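Sorting the Small Things, Part Two

Sunday, July 28, 2019

In the last post I promised to write about the drawers, and then I did not write for many weeks. Two people asked me by e-mail what happened with the drawers. So I will continue from where I stopped, which was the coffee can.

For those who did not read the first part: when we moved to this apartment in December, all my small hardware traveled in one coffee can and in several envelopes. Screws, hooks, picture nails, the little keys for bleeding radiators, hinges from a cupboard which we do not have anymore. My friend Eleni Dimitrov gave me a good advice, to pour everything on a tray and to look at it for one evening before buying any box. I did the opposite. I bought the box first.

It is a plastic organizer with nine clear drawers, three rows of three, with a yellow frame and a handle on the top so it can be carried. I paid 425 crowns for it in Bridari, the hardware shop near the tram stop, where the lady always asks if I need a bag and I always have forgotten mine. There was also a bigger one with more drawers. I am glad that I took the small one. With many drawers I would make too many categories, I know myself, and after one month I would not remember the difference between them.

My first system was by size. Tiny things on the top, larger things on the bottom. It looked very nice and it was not useful at all. When I want to hang a picture, I need a nail, a hook, and maybe a wall plug, and these three have different sizes, so I was opening three drawers and closing three drawers. Radomir, my husband, opened all of them each time and did not close any.

The second system is by job, and this one stays already for some months. The top row is for the walls: picture nails and hooks at the left, wall plugs in the middle, the screws which go with the plugs at the right. The middle row is for furniture. One drawer has wood screws, one has the hinges and small brackets, one has the felt circles for under the chairs and those metal pins which hold a shelf. The bottom row is less strict. It has electrical things (fuses, the end pieces for cables), then bicycle things, and the last drawer is what I call "unknown."

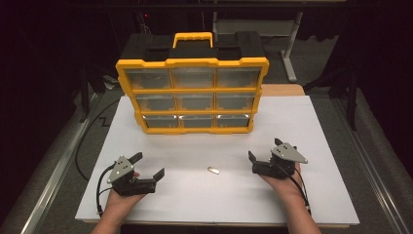 The unknown drawer needs a rule, otherwise it becomes a new coffee can. My rule is that when it is full and I cannot close it easily, I have to take everything out and decide. The first time I did it, I found that many of the unknown things were from one lamp, which is standing in our bedroom and works without them. I put them in a small bag and taped the bag under the base of the lamp. I think this was my best idea of the whole spring.

About labels I changed my opinion twice. The drawers are transparent, so in the beginning I thought that labels are for people who do not look. Then I noticed that wood screws and the other screws look the same from outside, at least in the evening. I bought a roll of 200 white stickers from Fröhlich, much more than I will ever need, and I wrote on them by hand. After this I took most of them off again, because the writing covered the view. Now only the drawers with screws have a sticker, in the lower corner, and the word is short.

One thing I would like to recommend is to work on a light surface. My table is dark, and a small screw on a dark table is almost invisible until you put your elbow on it. I use a big white board, which I lay flat over the table, and I put the organizer at the back part and keep the front part free. Then I take one drawer, pour it out, choose, and put it back before I take the next one. I tried once to empty three drawers together to save time. It took me the whole afternoon and a lot of tea.

For picking up the smallest pieces I have no special method. My mother used a magnet wrapped in a handkerchief, and when she opened the handkerchief, everything fell where she wanted it. It is a clever trick but it does nothing for brass, and half of my hooks are brass.

What I still did not solve are the long things. Allen keys are too long for some drawers if I want to put them straight, and when they lie diagonally they take the place of everything else. At the moment I keep them in an old glasses case in the kitchen. Wen-hsiung, our neighbor, has his on a ring, which hangs on a nail inside the cupboard door. I would copy it, but our cupboard door is very thin and I am afraid the nail will come out on the other side.

I also have 23 identical furniture bolts, very good quality, and I do not know from what they are. If somebody in the neighborhood is missing them, please write to me. The coffee can is now on the balcony with basil in it.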